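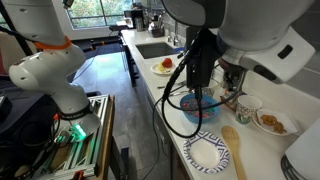

Shared kitchen – breakfast things, please read

Quick one from the kitchen at Skilside, before everybody is back in September. Breakfast runs late some mornings and stuff gets left on the counter till noon. Cereal in the bowl, half a banana, a mug somebody means to come back for. We all do it. I did it this week.

So, what we're asking:

Cereal. If you pour it, eat it or toss it. The colored rings go to mush in the sink strainer and then the drain backs up. Food scraps in the bin by the door, not down the sink.

Fruit. Whole apples can go back in the basket. Cut fruit needs a lid and your name, fridge, top shelf. Anything without a name goes at the end of the day.

Fried food. Paper under it is great, keep doing that. But please throw the greasy paper away after – it keeps turning up in the recycling. Paper plates same thing, trash once they've had food on them.

Wooden spoons and spatulas. Hand wash only!! Two have split already from going through the dishwasher. Wipe, rinse, stand them up in the jar to dry. Forks and spoons can go in the machine as usual.

Mugs. The flowered ones belong to the kitchen so anyone can use them. If you have one at your desk bring it back, we are running low and Brukness borrowed a few for thier open house too.

Counter gets wiped down after lunch. Anything still on it moves to the gray tub under the window, and the tub gets emptied every evening.

Also – the Adugna coffee order is in. Same beans as last time, bigger bag. Filters are on the shelf over the fridge, please don't open a second box untill the first one is done.

Still need someone for the dish towels in September. It's one load a week, takes no time. Tell Annick Gosselin if you can do it, or leave a note on the fridge.

Skilside Kitchen News | Contact: Annick Gosselin, ext. 917 | © 2020 Skilside | Back to top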